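Home Stories Poems Archive About

The Last Bus to Rulterden

Conall Keogh ran the whole length of Kakbridge with a trombone on his back, and he loved every step of it! The bus was waiting – doors open, engine grumbling, Mrs. Ní Chonaill at the wheel eating a pear.

"You're late," she said.

"I'm in the band!" he said. "They picked me! Second trombone!"
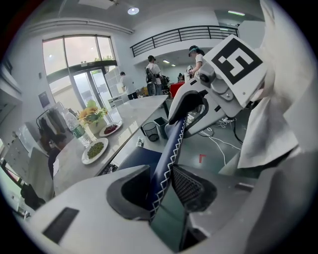

She made him play for his fare, right there by the front seats, while the hills went dark outside. He played the only waltz he knew, and he played it far too fast, and an old man woke up and sang along in the wrong key. What a noise they made!

At Fliltetwood four more people got on and asked if this was the party.

"It is," said Mrs. Ní Chonaill, and she took the long road around the lake.

309 shares 2 comments
Last updated: Saturday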